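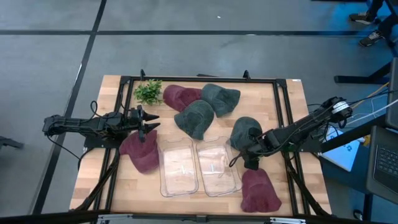
Why do people keep a cap long after it has lost its shape? Mostly the cap has become a record of a place or a person, and a new one cannot hold the same memory.

I began to think about this question when I moved to Stolside, a town where the baseball cap is worn by almost everybody, from the school principal to the man who repairs the church organ. In the country where I grew up, a cap was a thing for the beach. A grown man who wore it to the bank would be looked at. In Stolside he would be looked at if he took it off.

Kanini Were has sold and repaired hats on Dervishi Street for many years. Her shop is narrow and smells of steam. When I visited, she was replacing the sweatband of a cap from the Clumside ferry company, which stopped its service long ago. The cloth had turned from navy to something near gray. "He could buy a new one for less than I charge," she told me about the owner. "I said this to him. He answered that the new one was never on the boat."
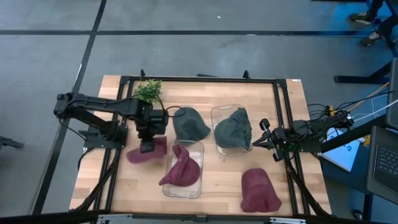

She keeps a notebook of all repairs, and last year it reached 419 entries. The busiest month is December, when families bring in the cap of a father or a grandfather and ask for it to be ready as a gift. Usually the work is small: a loose button on the crown, a torn strap, a brim that was folded in a suitcase. The brim is the hardest. If it is made of cardboard, as many old ones are, water will ruin it, and she must open the seam and put plastic inside.

I asked her how one should wash a cap at home. She looked a little unhappy with the word "wash." A bowl of cool water, a drop of mild soap, a soft toothbrush for the sweatband, and then two days of drying over an upturned bowl — never on the radiator. She does not like the dishwasher method, although her own brother uses it.

Not every customer is sentimental. The Dolitero bakery sends its staff caps to her because it is cheaper to mend them, and some teenagers want a flat brim made curved, or a curved brim made flat, depending on the year. She does it with steam and a coffee mug.

The oldest customer I met in the shop was 71 and had come for a green cap with no letters on it at all. His wife had bought it at a gas station on their first trip together. He tried it on in front of the mirror, pulled it down a little on the left side, paid and went out wearing it.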